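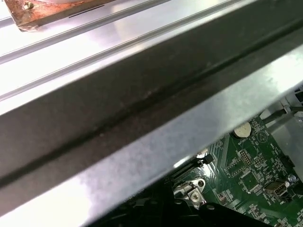 Inside one of the desktop cases on the Kestden bench, with the coin-cell battery showing under the metal bar.

Equipment budget: second robot cell for the dismantling line

10 November 2021

Members have asked what is happening with the money set aside for automation at the Kestden workshop. The short answer is that the first cell stays, a second is planned, and the order will go in next March if the quotes hold.

The work is old desktop computers. We took in 2391 of them over the last financial year and expect 3000 in the next. Each has to be opened, the battery taken off the board, and the board, processor and memory sorted for resale or metal recovery. Staff still do most of this by hand. The robot is being brought in for the reaching and lifting inside the case, where the edges are sharp and the same movement is made all day.

Two suppliers were asked to quote. Yammine offered an arm with a simple two-finger gripper, and Resholm offered the same class of arm with a multi-fingered hand. The Yammine price was lower. We have put the Resholm quote forward because so few of our cases are alike. Some have a bar across the board, some have a drive cage in the way, and a plain gripper would need a tool change for several of them. Tool changers were quoted separately and would have used up most of the saving.

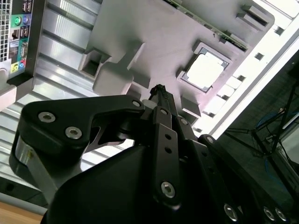
The multi-fingered gripper at an opened desktop case, with the processor in its socket.

The arm and hand are only part of the cost. When the first cell was planned we left too little for the rest, and the lines below now have their own place in the budget:

Bench, guarding and floor fixings
A wrist camera and one spare
Spare fingertips, 200 in the first order
Electrical work and a dedicated supply
Staff training, 60 hours in total
Annual service visit from year two

Fingertips are the item people query most. They are a wearing part and should be treated like drill bits or gloves. Buying them in one order brings the unit price down, and they take up very little shelf space.

Leasing was looked at as well. It would spread the payments but the terms did not allow us to change the hand or fit our own camera, so we have gone back to outright purchase over two budget years. The arm and guarding fall in the first and the remainder in the second.

Bukisness, our sister site, will not be getting a cell this time. Its floor needs levelling first, and that work has a separate budget line. Anyone who wants the full quotes can ask for them at the Kestden office.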